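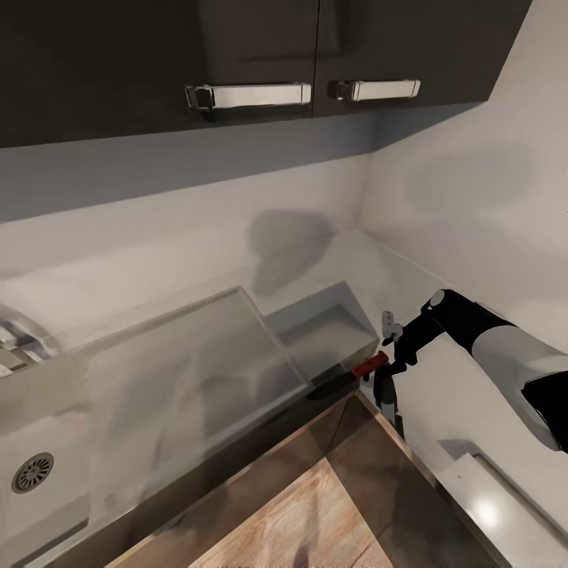

# Who Works in the Kitchen When a Robot Comes?

Maybe you have eaten lunch at school today. Did you think about the hands that made it? Somebody washed the vegetables, somebody cut them, and somebody put them on the plates. In the town of Bresdale there is a big kitchen with the name Mavov. Every school day it makes 1,102 lunches. Until last year all the steps were done by people. Now a few of the steps are done by two robot arms, and the people have had to learn some new things too.

## What is automation?

Automation is a long word. It means that a machine does a job by itself, after people have set it up. You know many examples already. A dishwasher is automation. An elevator is automation - a long time ago, a worker stood inside and drove it up and down for you.

A robot arm is a machine that can move in many directions. It has joints, like your shoulder, elbow and wrist. At the end it has a gripper, and with this it takes hold of things. Your hand has five fingers and very fine feeling in the skin. A gripper usually has fewer fingers and much less feeling, so it must learn slowly what you do without thinking.

## A kitchen inside a computer

Before the arms at Mavov touched any real food, they practiced in a kitchen that exists only in a computer. This is called a simulation. It looks a little like a video game. There is a counter, a sink, cabinets and a floor, and the robot arm in it bends like the real one. When it drops something, no floor must be cleaned. When it pushes too hard, no plate is broken.

The computer can also change the kitchen very quickly. One time the robot reaches for a thing on one side of the room, and the next time for a different thing on the other side. So the robot does not learn only one place by heart.

Try this at home: take a small board, put a piece of bread on it, and let the bread slide onto a plate. Easy? Now do it with your eyes closed, with only two fingers, and very slowly. You will notice how many small decisions are in it. How strong do I hold? How much do I tilt? Am I over the plate?

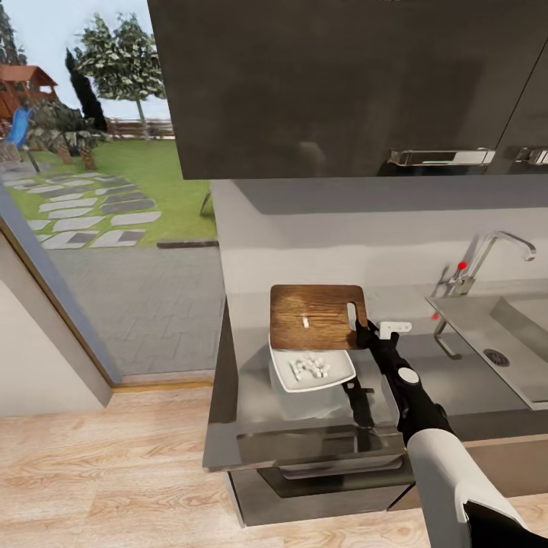

For this one job, moving cut food from a board to a plate, the first robot at Mavov needed 3,773 practice tries in the computer. You would need maybe one. But the robot does not get bored, and when it has learned the job, the second robot can get a copy of what it learned. You can not copy what you know into your brother or sister like this.

## What did the people do before?

Hsin-yi Kao has worked in the kitchen for many years. Her first job there was at the cutting table. She cut potatoes, turnips and onions, and she moved them from the board with the same movement of the arm, all the morning.

"In the evening my wrist was hurting," she told us. "I liked the people at the table. I did not like the wrist."

When she heard that robots would come, she was worried. Would there still be work for her? This is a fair question, and many grown-ups have it. In some workplaces a machine comes and there are fewer jobs after. In other places the jobs stay but they become different. Often it is both.

At Mavov nobody was sent home, but two people who stopped working there were not replaced. One worker, Mr. Kuusisto, did not want to work next to a robot, and he moved to the bakery side. He says that dough is better company.

## What do they do now?

Hsin-yi is now a robot helper. She had lessons for it in June. In the morning she checks that the arm is clean and that its gripper closes well. Then she puts the boards in their places and starts the program. During the work she watches. If a board is in a wrong position, she stops the arm with a big button, moves the board, and starts again.

She also writes down every time the arm needs help. In its first month it needed help 171 times. The list goes to the engineers in Uloslow, and they give the robot more practice in the computer kitchen.

Some things have stayed with the people. They taste the soup. They decide if a tomato is too soft. They prepare the meals for children with allergies, and they do this at a separate table where the robots do not work.

Hsin-yi's wrist is better. She misses the talking at the cutting table a little - it is more quiet now, and you must look at the arm when it moves. So the workers have made their coffee break five minutes longer. They asked the boss for this, and she said yes.

## Some words to remember

**Gripper:** the part of a robot arm that takes hold of things.

**Simulation:** a place made in a computer, where one can practice.

**Joint:** a part where an arm can bend or turn. You have joints too.

## Talk about it in your class

Which job at home would you give to a robot? Which job would you like to keep for yourself? Ask a grown-up how their work was done before there were computers, and if there is something from that time which they miss.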